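Adhesive residue, a thread. Masking and painter's tapes get treated as interchangeable. They fail in different ways, and most of the cleanup time comes from picking the wrong one.
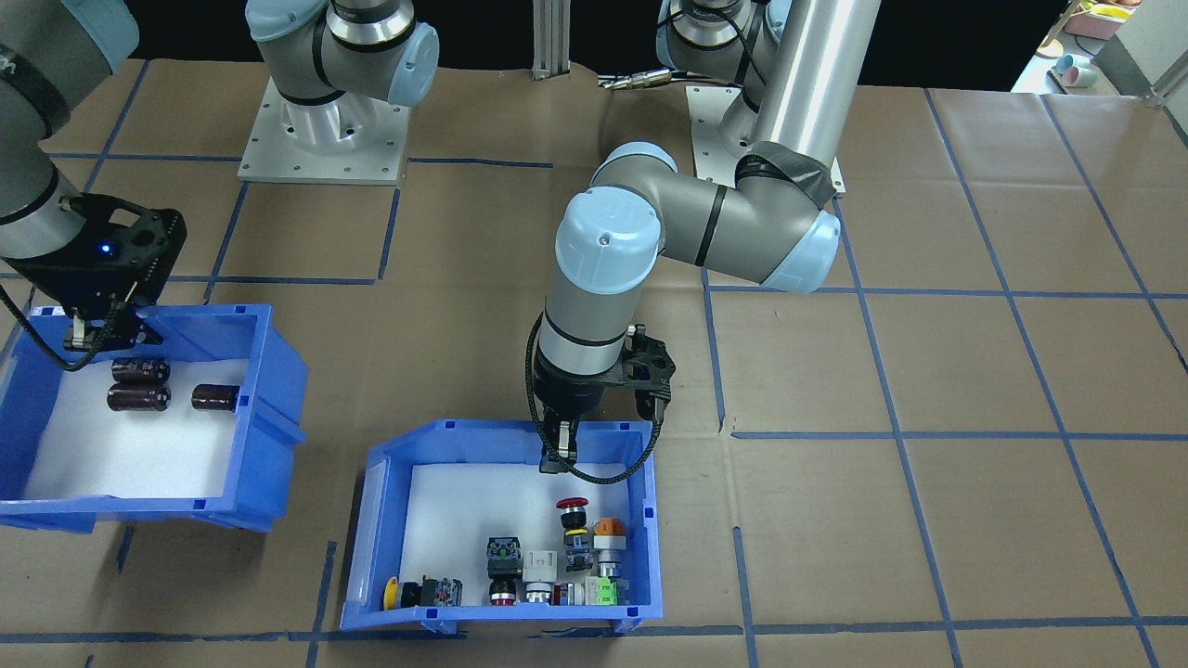 Blue tape on brown paper, two lined bins.

Most painter's tape uses an acrylic adhesive. Cheap masking tape is usually rubber based. Rubber grabs faster and ages worse, especially near a window.

The clean removal rating on the core assumes a clean, smooth, indoor surface. Paper is none of the things the rating was written for. Expect fiber tear on kraft no matter what the label says.

I ran strips at the Castitham shop in March. Two tapes, three surfaces: kraft paper, painted drywall, powder coat. Pulled the first set after 11 days.

Drywall: acrylic came off clean. Rubber left a faint line at both edges, nothing in the middle. Edge residue is normal. Dust sticks there first and holds the adhesive down.

Powder coat: both clean. Boring result, worth having.

Kraft: both tore fiber. Pull angle mattered more than brand. Folding the tape flat back on itself and going slowly tore less than pulling straight up.

Anca Cârstea asked about heat. A hair dryer on low softens rubber adhesive enough to lift it from paint. On paper it drives the adhesive in deeper. Don't.

For residue on paint: mineral spirits on a rag, test a hidden spot, wipe, then soap and water. On latex keep the contact short or you will dull the finish.

Citrus cleaner works too but leaves an oil film. If you are repainting, wash twice.

Storage: keep rolls on their side in a closed bag. An edge that has picked up grit will not seal, and paint will creep under it. I threw out a roll on Tuesday for this.

Rostam Salehi is repeating the drywall strips on semi-gloss. My paint was eggshell, so don't assume the numbers carry over. I'll add his results under this post when he sends them.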